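An Open Day at the Whiteley Packing Rooms

I have a weakness for other people's workplaces. Give me a visitor badge and a hallway with a painted line down the floor and I'm happy for the afternoon, so when I saw that the Whiteley packing rooms in Grustden were opening their doors in July 2024, I sent in my name the same evening and then worried for two weeks that the list was already full. It wasn't! There were 117 of us in the end, according to the sheet at the front desk, and we were split up into small groups so that everybody could get close to the tables and hear what was being said.

Grustden is a bit of a trek if you come from the Prurelmont side, as I did. The bus lets you off at the bottom of the hill and leaves you to find your own way past the lumber yard, and I'll admit I walked straight by the entrance and had to double back. The building is long and low and looks like a school from the road. Inside it smells of cardboard and, as you get farther in, of something sweeter that I kept trying to place and never did.

Whiteley packs small groceries for corner shops and for gift boxes: crackers, teas, sweets, drink powders, that sort of thing. The rooms have been going for 53 years, and a hallway display near the coats has a nice run of old labels and price lists, some of them typed by hand. I could have stood there for an hour (my group very nearly left me behind). The oldest price list has a coffee stain on it in the shape of a boot, and somebody has framed it stain and all, which made me like the place right away.

Our first stop was the sample room, where packages from different makers are kept so the staff can compare them. I had expected glass cases. Instead there were plain tables, well used, and we were told to take our time. The guide talked about how a package has to work from every side, because you never know which way a tired shop clerk is going to put it on the shelf. She told us to look at the edges and the narrow sides before we looked at the front, and it's funny how much there is on them once you've been told.
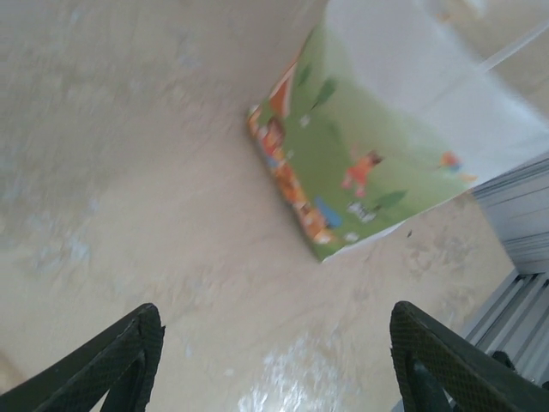 I was won over by the children's designs more than anything. There is a whole way of drawing for them, with flat bright color and a good deal of grass green, and a small child or an animal out enjoying themselves somewhere. The little black-and-white dog-like animal was my favorite of the day, and I went back to him twice. A woman in our group said she remembered cutting figures like these off packages as a girl and keeping them in a tin, and then of course everyone had a story about what they used to save. Mine was soup labels. I had 200 of them in a shoebox before my mother found it and asked me, quite reasonably, what I was planning to do with them.

After that we went through to the room where they talk about film and seals. I know how that sounds, but please stay with me. We were each given a strip of clear film to crimp in a hand press, and it takes far more of a lean than you would think. My first try opened up as soon as I looked at it. The second held, and I carried it around in my jacket pocket for the rest of the visit like a prize.

The talk in that room was given at a fast clip and I didn't catch all of it. What stayed with me was the bit about zigzag edges. The teeth give your fingers a place to start a tear, so a packet with a good sawtooth edge can be opened by someone with stiff hands or no scissors nearby. My own hands are getting to that stage, and I have been studying the edges of everything in my pantry ever since. We also heard about the trouble with printing on film, which creases as soon as it is handled, so lettering that looked fine on the flat sheet may end up half inside a fold. They like the big words big and the colors strong for that reason.

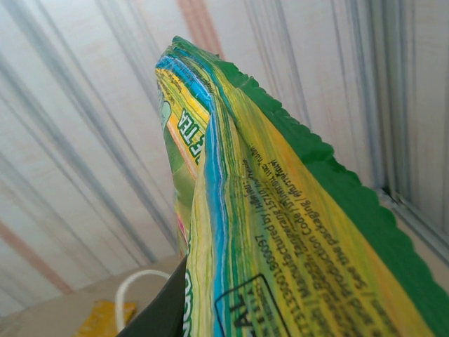 Green capitals, a blue stripe and a zigzag edge on one of the printed packets.

We had a break at the halfway point, with lemonade and a plate of very good oat cookies, and I got to talking with a couple who run a shop out near Zimura. They stock 262 different items in a space hardly bigger than my kitchen. They were full of opinions about packets that slump and cartons that won't stack, and I think they learned less from the tour than I learned from them. They have a rule that anything that falls off the shelf three times gets moved to the basket by the register, where it usually sells out.

The last part of the visit was the gift box line, which wasn't running, though one of the packers showed us how a box gets filled by hand. Heavy things go down first, then the cartons, and the soft packets get tucked into whatever gaps are left. She did one in less time than it took me to find my glasses. We were allowed to try it ourselves, and my lid would not close, and she very kindly took everything out and let me start over.

If you're thinking of going, the next open day is planned for January. Wear flat shoes and bring a sweater, as the back rooms are chilly even in summer. The small shop by the exit takes cards. I came away with two boxes of crackers, a tin of mints and my piece of crimped film, and caught the late bus back to Prurelmont with a few minutes to spare.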